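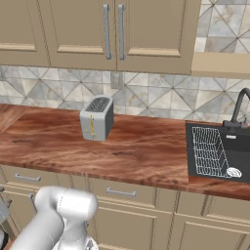 Oiling a wood countertop: is the Greson schedule a scam?

marlow_k
Had wood counters put in last July. The care sheet from Greson says to oil every 30 days, forever, with their own oil. A small can is $19 and does the whole run maybe twice. Am I wrong to think the company selling the oil might not be the best judge of how often I need it?

pinefork
You're not wrong. I oil mine when water stops beading. Works out to a couple of times a year, more near the sink. Plain mineral oil from the drugstore.

Thitima Ongart
I refinish tables for a living and I'd push back on the drugstore stuff. Mineral oil never cures. It sits in the wood and comes out on your bread, your sleeves and your mail. Use something that hardens and leave it alone for a week.

pinefork
My sleeves are fine, thanks. And "leave it alone for a week" is a funny thing to say to someone with one kitchen.

Thitima Ongart
Then do half at a time. I didn't say it was convenient.

dobbs2768
We paid Skotemov $800 to come sand and seal ours with a "lifetime" hard finish. Gray ring by the faucet before the first winter was over. They said standing water isn't covered. In a kitchen.

marlow_k
What did the paperwork say?

dobbs2768
"Normal household moisture." Ask three people there what that means and see what you get. I sanded the spot myself with 120 and then 220 and put hardwax oil on it. Can't find it now unless I get down and look sideways.

tess in ponport
Going to disagree with everyone and say the monthly thing isn't crazy for the first few months. New wood drinks it up. After that, sure, they're selling oil.

marlow_k
Where does "drinks it up" come from, though? I keep reading it and it's always on a page with a cart button. Mine looked exactly the same after the third coat as after the second.

tess in ponport
From having done it on two kitchens. Take it or leave it.

Thitima Ongart
She's right that early coats matter. Where I'd stop believing the sheet is "forever." Put some drops of water on it and come back in ten minutes. Dark spots, oil it. No dark spots, go do something else.

hal.r
Anybody tried the Thongdee board wax over the top? Neighbor swears by it.

pinefork
Does your neighbor also sell it?

hal.r
No, he's retired. He does own a lot of it.

marlow_k
Did the drops tonight. Dark next to the sink, nothing anywhere else. I'll do that end and skip the rest. Still have half a can so I may as well use it up before I buy anything different.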